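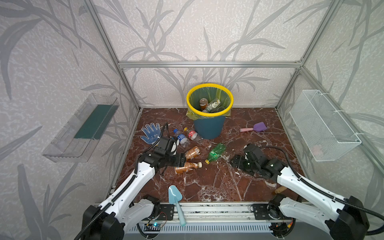
Figure 1. Bottles in a lined bin.

Pennies Back: Bottle Deposits in Esside

Our project began with a stoneware bottle that somebody's gran had been using as a doorstop. It has "Margaritis, Cliltport" pressed into the shoulder, and once we had all had a turn at holding it we wanted to know how it had ended up in Esside, a good morning's walk inland. That question led us to the old deposit system, and we are afraid we rather lost our hearts to it.

The Margaritis works opened in 1827, making ginger beer and, a bit later on, lemonade. Bottles cost more than what went in them, so the family wanted every one back. Customers paid a little extra at the shop and got it back with the empty. The ledger kept in the reading room at Brendgate lists 172 shops that took returns, which surprised us very much – we had imagined a dozen or so.

We spent most of August on the ledger, and it was slow going at first, as the clerk had lovely handwriting but spelt the shop names differently nearly every time. We also talked to older people in Esside over a great deal of tea. Almost everyone remembered collecting empties as a child, and several admitted to taking them from the back yard of one shop and selling them in at the front!

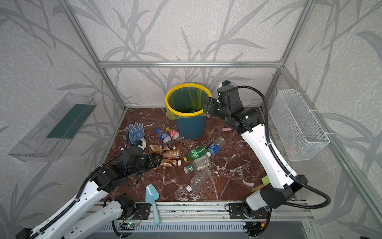 Carla Saab remembered it as a matter of pride as much as money. She told us that she and her brother did their rounds every Saturday with an old pram, and that a bottle left lying in the lane would be gone within the hour. She thinks a deposit today would have to be big enough for a child to notice, and that shops would grumble for a month and then get used to it.

We asked 30 households whether they would take bottles back if there were a deposit on them. Most said yes, though plenty added that it would depend on how far they had to carry them. Our survey was small and leaned towards people who like a chat, so we would not want to build too much on it.
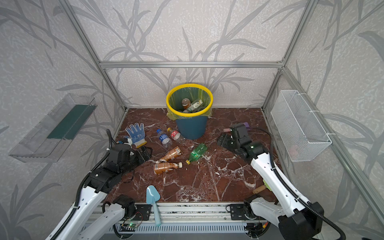 What we would do differently

We should have started the interviews sooner and written down the prices people mentioned as they said them, as our notes are patchy there. We would also like to follow the Margaritis carts out beyond Brendgate, where the ledger has a whole page of names we never managed to place.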